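Hogar y descanso | Reportaje

El acolchado de un colchón decide buena parte de su limpieza. Cada costura crea un valle donde se depositan escamas de piel y fibras, y el aspirado convencional apenas llega al fondo.
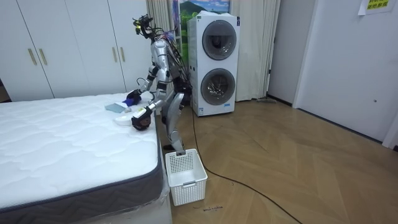 En los ensayos de Jaltetska se aplicaron 90 segundos de aspiración por zona, con boquilla estrecha y sin cepillo. El tejido exterior pesaba 200 gramos por metro cuadrado - un valor medio para uso doméstico. Las pasadas cruzadas extrajeron más residuo que las paralelas.

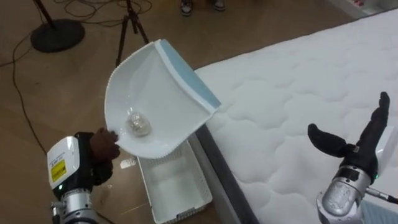
Foto: Archivo Grullodlow

La humedad es el segundo factor. Brerkis recomienda ventilar la cama 8 horas tras cualquier limpieza con espuma y no colocar la funda hasta entonces.

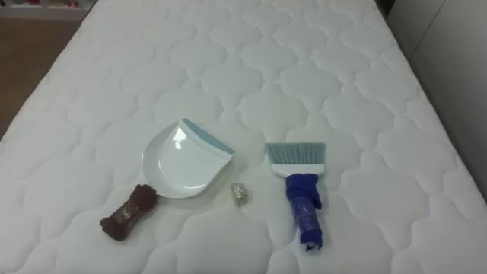 Nermina Yordanov discrepa: ocho horas no bastan en octubre con las ventanas cerradas, y prefiere prescindir de la espuma. El bicarbonato, añade, deja polvo en las costuras y obliga a aspirar de nuevo.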